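Covering and protecting a work table

Last updated 13 June 2025 by Gwion Morgan, Altesham

Most of the jobs on this site get done on a table of some kind, and most tables in ordinary houses were not built for it. A cloth over the top saves the surface, stops small parts from rolling and makes dropped screws easy to find. It needs to be the right cloth, put on properly and washed now and then.
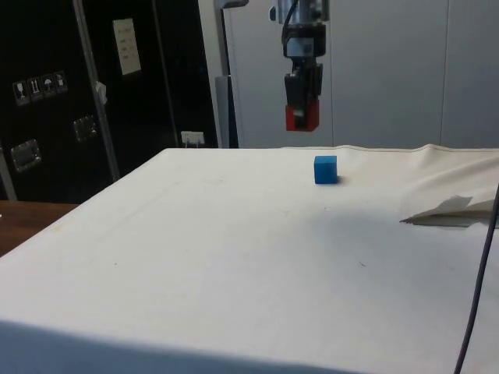
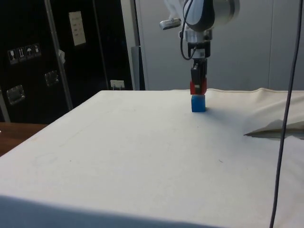

Pale cloth on a work table.

Choosing the cloth

Plain cotton is the best all-round choice. An old flat bed sheet will do for light work such as sorting, gluing paper, mending toys or cleaning brass. For anything heavier use cotton canvas or a decorator's dust sheet of the close-woven sort. Avoid the fluffy dust sheets sold in packs, which shed fibres into paint and varnish.

Go for white, off-white or another pale colour. Dark screws, springs and watch parts show up at once on it. If you mostly work with pale things (buttons, plastic fittings, white thread) keep a second cloth in navy or dark green and swap over.

Avoid patterns. A check or a stripe looks cheerful but it is tiring to look at for an hour, and small parts vanish into it.

Polyester slides about on a polished top and melts if you put a soldering iron or a hot glue nozzle down on it. Cotton will scorch too, so use a proper stand or a ceramic tile for anything hot.

Cutting to size

Measure the top and add a hand's width on every side. Less than that and the cloth creeps inwards as you work. Much more and you will catch it with your knees and pull everything off the far side.

Wash new cotton before you cut it. Canvas in particular shrinks a good deal the first time. Iron it while it is still slightly damp, then measure and cut. Hem the edges if you have a machine. If you haven't, iron-on hemming tape lasts quite well at a moderate wash temperature.

Stopping it from slipping

On a bare wooden top, a sheet of rubber mesh under the cloth is usually enough. The kind sold for putting under rugs is the right stuff, and an offcut will do. Don't leave it down for months on a waxed or French polished table. Some of these meshes react with the finish and leave a grid of marks that has to be rubbed out with wire wool and wax.

Tablecloth clips work on tops up to the thickness of a thumb. Put one near each corner and one in the middle of each long side. Spring clamps hold better but stick out, and sooner or later you will walk into one.

Elastic stitched across the corners, in the same way as a fitted sheet, is the neatest answer for a table that stays covered. Iestyn Edwards sent in this method and I have used it on my own bench ever since. Cut each strip of elastic as long as your hand, stitch one end to each side of the corner, and stretch it under as you fit the cloth.

Do not use drawing pins. They leave holes, and they work loose and end up on the floor.

What goes underneath

Cloth alone does not stop dents. For hammering, punching or drilling, lay a board over the cloth where you are working. A piece of 18 mm plywood is ample. Sand the underside and the corners so that it doesn't snag.

For liquids, put a layer of oilcloth or heavy polythene beneath the cotton. The cotton soaks up the spill and the layer underneath keeps it off the wood. Lift both and let the table air afterwards, even if it seems to have stayed dry. Water trapped under polythene will turn a varnished top white overnight.

A folded blanket under the cloth makes a good surface for taking apart clocks, lamps and picture frames. It is no good for writing or measuring, as nothing stands level on it.

Getting marks out

Deal with stains the same day where you can.

Oil and grease: cover with talcum powder or cornflour, leave for an hour, brush off, then rub in a little washing-up liquid before it goes in the machine.

PVA glue: soak in warm water until it softens, then scrape with the back of a knife. Once it has been through a hot dryer it is there for good.

Candle wax: put the cloth in the freezer, crack off what you can, then press the rest out with a warm iron between two sheets of brown paper.

Rust: lemon juice and salt, left in the sun if there is any. Rinse well. Keep bleach away from rust marks, as it fixes them.

Ballpoint pen: surgical spirit on a cotton pad, working from the outside of the mark inwards. Put kitchen roll behind it to take up the ink.

Emulsion paint: cold water at once. After it has dried you may as well leave it.

Cloths used with linseed oil or Danish oil should never be screwed up and put in the bin or the laundry basket. They can heat up and catch fire without any help. Spread them flat outdoors until they are stiff, or soak them in a bucket of water, and follow whatever it says on the tin.

Washing and storing

Shake the cloth outside before washing. Go over it with a magnet first if you have been filing or drilling steel. Swarf will scratch the drum and find its way into the next load of shirts.

Wash at 40 degrees with ordinary powder and leave out the softener, which makes cotton slippery. Dry it on the line. Iron it only if you need a flat surface for pattern cutting or model work. For general repairs a few creases do no harm.

I keep 3 cloths on the go: one on the table, one in the wash and one folded in the drawer. Roll them round a cardboard tube if you have somewhere to stand it, and they come out without fold lines.

When a cloth gets thin in the middle, cut it down the centre and join the two outer edges with a flat seam, as people used to with bed sheets. When that goes too, tear it up for polishing rags.

Next on this page in July: drawer liners, and what to do about a drawer that sticks in wet weather.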